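网站改版后自然流量下降，旧网址应当如何处理

网站首页 > 互助问答 > 搜索优化与网站运营 > 改版与迁移
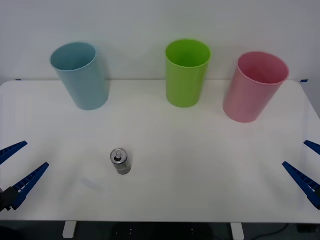 提问单位：Brinthorpe 网络运营组
发布日期：2021年2月1日

各位同行：

我单位负责 Brinthorpe 品牌官方网站的日常运营工作。该网站主要面向国内采购商，提供产品目录、安装说明及售后资料下载。去年11月，我单位对网站进行了整体改版，更换了内容管理系统，并对栏目结构作出较大调整。改版前，站内可供检索的页面为2,926个；改版后，部分内容相近的产品页予以合并，部分停产产品页予以撤除。

改版上线后，来自搜索引擎的自然访问量持续走低，至今未恢复到改版前的水平。经初步排查，发现以下情况：

一、搜索引擎后台报告中列有817个“未找到”网址，其中多数为原产品页及原下载页。

二、改版承建方在上线时设置了统一跳转规则，凡旧目录下未能匹配的网址，一律转至新网站首页。该规则运行数日后因影响后台登录而停用，此后未再恢复。

三、新网站的站点地图仍含有部分测试环境网址，已于上周清理完毕。

四、原网站的产品页网址以数字编号结尾，新网站改为拼音目录加产品型号，两者之间没有可直接换算的规律。

我单位内部对后续处理办法存在不同意见。一种意见认为，应当为全部旧网址逐一设置永久跳转；另一种意见认为，改版已过去较长时间，旧网址权重已经丧失，补做跳转意义不大，应将经费用于委托外部优化公司发布新内容。现就下列事项征求意见：

（一）现阶段补做跳转是否仍有必要；

（二）已撤除且无替代内容的页面应返回何种状态；

（三）如需委托外部机构，合同中应当明确哪些事项。

我单位技术人员可以修改服务器配置，但没有专职的搜索优化岗位。请有相关经验的单位和个人予以指导，谨致谢意。

答复人：Sandum 技术服务部

贵单位所述情况在网站改版中较为常见。现根据我部以往处理同类事项的经验，答复如下，供参考。

关于是否补做跳转。我部意见为应当补做，且宜尽快安排。搜索引擎对已失效的网址通常仍会间歇性地重新抓取，尤其是有外部链接指向的网址。只要外部链接仍然存在，跳转设置完成后，用户即可正常到达对应页面，搜索引擎也有机会重新识别新旧页面之间的关系。至于原有排名能够恢复到何种程度，取决于新页面内容与旧页面是否相符、竞争情况有无变化等多项因素，任何一方均不宜事先作出保证。

关于跳转的范围和方式。不建议将全部旧网址转向首页。此类做法容易被搜索引擎视为“软404”，即名义上有跳转，实际上未向用户提供其所需内容。建议先编制新旧网址对照表，按下列情形分别处理：

1. 新网站中有同一产品或同一资料的，设置301永久跳转，直接指向对应页面。

2. 若干旧页面已合并为一个新页面的，各旧网址分别以301跳转至合并后的页面，并应检查新页面是否保留了各旧页面的主要参数和说明文字。合并后内容大幅缩减的，应先补充内容，再行设置跳转。

3. 产品已停产但有明确替代型号的，可跳转至替代型号页面，同时在该页面注明替代关系。

4. 产品已停产且无替代型号的，如仍有售后需求，建议恢复原页面，注明停产状态，保留说明书下载；确无保留价值的，返回410或404状态码均可。两者在最终效果上差别不大，不必为此反复更改配置。

对照表的编制是此项工作中最耗费人力的部分。贵单位新旧网址没有换算规律，但旧系统数据库中应存有产品编号与产品型号的对应关系，可以导出后与新系统的型号字段进行匹配，剩余部分再由熟悉产品的人员核对。旧数据库如已下线，可从以下渠道收集：服务器访问日志、改版前的站点地图备份、搜索引擎后台的历史报告，以及公开的网页存档。

关于处理次序。如人手不足，建议按访问量和外部链接数量排序，优先处理排名靠前的部分。下载类网址应单独列出。安装说明等文件往往被经销商网站或行业论坛直接引用，此类链接一旦失效，对用户影响较大，且后台统计代码通常无法记录，容易遗漏。

关于技术实施，另有几点须予注意：

跳转应一步到位。从旧网址到新网址之间不应再经过其他中间地址。贵单位如同时启用了HTTPS或变更了带www与不带www的域名形式，应将上述规则合并，避免形成多次跳转。

站内链接应当直接更新为新网址，不应依赖跳转。导航、页脚、文章正文、PDF文件内的链接均在检查范围之内。

跳转规则应设置在服务器层面，不宜使用页面脚本实现。贵单位此前因影响后台登录而停用规则，应系匹配范围过宽所致，建议将后台目录明确排除，并在测试环境验证后再行上线。

新站点地图中只列入可正常访问、允许收录的新网址。同时请检查robots文件及页面头部是否残留测试阶段的禁止收录设置。我部曾多次遇到此项被忽略的情况，其影响往往大于跳转本身。

跳转规则上线后应长期保留，至少不应在一年之内撤除。

上述工作完成后，建议按周记录收录数量、未找到网址数量及主要产品词的展现情况。短期内数据出现波动属于正常现象，不宜据此频繁修改页面标题和目录结构。

答复人：Cha

我们单位前年也改过版，当时没有做对照表，全部转首页，流量同样下降。后来补做了一部分跳转，有恢复，但没有完全恢复。

建议贵单位先查一下是不是新网站打开速度变慢。我们后来发现产品图片没有压缩，一个页面加载需要9秒，处理图片以后情况有所改善。跳转和速度最好同时处理。

另外，410和404的问题我们也请教过，各家说法不一致，最后统一用404，没有发现明显问题。

答复人：Clalico 项目管理处

前述答复对技术事项已有较完整的说明，本处不再重复，仅就提问第（三）项，即委托外部机构的有关事项，补充意见如下。

首先，建议将“改版遗留问题处理”与“日常内容优化”分为2个独立项目。前者有明确的工作范围和验收标准，可以一次性交付；后者属于持续性服务，适合按期考核。两者合并采购时，常见的情形是受托方将主要精力用于发布文章，而对照表和跳转长期未能完成。在旧网址问题解决之前，不建议大量发布新内容。

其次，在选择机构阶段，建议要求对方提交书面诊断意见，至少说明对现有问题的判断、所依据的数据来源以及拟采取措施的先后次序。对于承诺特定关键词在规定期限内达到固定名次的机构，应当审慎对待。搜索结果由搜索引擎决定，受托方无权控制，此类承诺往往以冷僻词汇充抵，或以短期手段实现，合同期满后即行回落。对于报价明显偏低、又不愿说明外部链接来源的，同样不宜采用。

再次，合同文本中建议明确下列内容：

（1）工作范围。列明需处理的网址清单，以附件形式附于合同之后，并约定清单增减时的处理办法。

（2）账号与数据归属。搜索引擎后台、统计工具等账号应由贵单位注册并持有最高权限，受托方仅以协作者身份使用。合同终止后，受托方权限应予收回，全部报告及原始数据应予移交。

（3）变更审批。受托方对页面标题、正文、网址结构及服务器配置的修改，应事先提交书面清单，经贵单位确认后方可实施，并应具备回退方案。

（4）禁止事项。明确禁止购买链接、隐藏文字、批量复制他人内容、制作桥页等做法，并约定因此导致网站受到处罚时的责任承担及整改义务。

（5）验收标准。技术类项目宜以可核查的事实为准，例如清单内网址均返回约定状态码、不存在多次跳转、站点地图无错误项等。自然访问量可以作为观察指标，不宜作为唯一的付款依据，否则易诱发虚假流量。

（6）付款方式。建议按阶段支付，对照表经确认后支付一部分，跳转上线并经观察期核查后支付其余部分。

最后，关于原改版承建方的责任。请贵单位查阅原合同及需求文件，确认其中是否包含网址迁移或搜索引擎相关条款。如有约定，可书面要求对方在质保期内履行；如无约定，可与对方协商，由其提供旧系统数据库备份及原跳转规则文本。上述两项资料对编制对照表帮助较大，宜及早索取，以免超过对方的资料保存期限。

贵单位虽无专职优化岗位，仍应指定一名工作人员作为固定联系人，负责审阅周报、保管账号和留存变更记录。变更记录应写明修改日期、修改内容和经办部门，日后数据出现异常时，可据此逐项核对。

提问单位补充说明：

感谢各单位答复。经与原承建方联系，旧数据库备份仍在保存期内，对方已同意提供。我单位拟先行编制对照表，从下载类网址开始处理，外部委托事项待对照表完成后再议。另经检查，新网站下载栏目的页面头部确有禁止收录设置，现已删除，并已重新提交站点地图。

相关栏目：网址规范化 | 站点地图与收录 | 服务采购与合同
本页内容由各发布单位提供，仅供交流参考。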